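Print this page | E-mail this page

Planning for equipment: the two-arm table at Braltavon
Last updated: January 2023

At the Braltavon workshop we are preparing the purchase of a second table with two robot arms. It will go to our Castidbridge site, where the room is smaller and the budget also. Several colleagues asked what they should put into their plan besides the arms, so I made this gallery page. Each heading is one part of the budget, and the notes are from our own experience with the first table. I hope the page is useful also for other small labs which buy such equipment for the first time.

The prices we received from Pivden and from Shimada are not on this page. Please ask me for the comparison sheet if you need it for your application.

1. The table and the work surface

We began with a table that was too light, and it moved each time when an arm stopped quickly. For the second site we ask for a heavier one, and we ask for the top to be replaceable. A smooth top is easy to clean, but it gives reflections from the ceiling lights. Please include one spare top in the first order, because a later delivery costs nearly the same as the top itself.

2. Arms, grippers and tableware

The arms are the biggest line in the budget, but they are also the easiest to plan. Each supplier will give you a clear number. Our work is table setting and clearing, so we use ordinary plates and bowls from the kitchen shop.
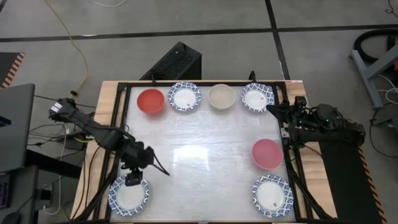 Both arms over the work surface with the grippers empty, and the plates and bowls placed near the edges. The patterned rims and the different bowl colours are good to have in one set. Buy more pieces than you need – we put 30 plates in the new plan, and the cost is very small beside everything else.

3. Cables and power

This was the line we forgot the first time. The supplier includes a cable for each arm, but the length is often not suitable for the room. We have now 13 cables on the list for Castidbridge, and we reserved 1000 dollars for cables, covers and power boards together. Measure the path along the floor and not the straight distance. If you can, pay for covers from the beginning.

4. Floor space and marking

Plan the floor before you sign the order. The arms reach over the sides of the table, so the room must be wider than the drawing of the table shows. Hazard tape and mats are cheap, and your safety officer will ask for them in any case. We leave a clear place for the computer, too, with enough air behind it.

5. Spare parts and waiting time

Gripper fingers wear out sooner than other parts. We order six pairs for one year. One supplier gave us a delivery time of two months and the other would not promise a date – this was more important for our decision than the small difference in price. If the order is confirmed in time, we expect the arms at Castidbridge in April.

Please write to the workshop desk if you find a mistake in these notes, or if your site would like to join the order for tableware and tops.

Contact the workshop desk | © Braltavon Workshop | Back to top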